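We use cookies to improve your experience. Accept all | Manage settings

Troltico open day, cable handling demo

rkoutsoukos
Went to the Troltico open day in May. The cell I wanted to see was the one picking coiled power cords and putting them into cartons. Two-finger gripper, wrist camera, no fixture for the cord. They quoted 46 picks without a stop before lunch. Did anyone else stay for the afternoon run?

M_Spanos
I did. It stopped 2 times that I saw, both on the approach. The operator cleared it from the pendant and carried on. Cycle time was nothing special.

sowa_cz
46 picks tells you very little. We ask for 1,000 before we sign anything off, with mixed coils and at least two sheath finishes. Glossy black cable is awkward for most depth cameras.

rkoutsoukos
Agreed on the sample size. They did say the trial set was nearly 100 cords, all the same type.

xenos.r
Where does it grip? If it closes on the loop end the bundle will swing. Giannakopoulos had that trouble on their own line and went back to a tray.

M_Spanos
At the tie, according to the engineer. The wrist view was in the visitor handout: 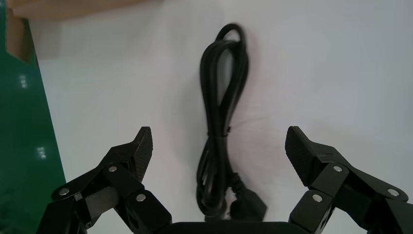

Prirndale Handling Notes, Issue 46, p. 2

The fingers are open there, with the cord lengthwise between them and the tie at its narrowest point. Pads are crosshatched. My concern is the plug, which sits to one side at the lower end and will pull the bundle round once lifted.

sowa_cz
I disagree. At that mass the pads should hold it. The loose strands below the tie are more likely to catch on a carton flap.

xenos.r
Both can be tested. Did they give a grip force?

M_Spanos
No. I have emailed to ask.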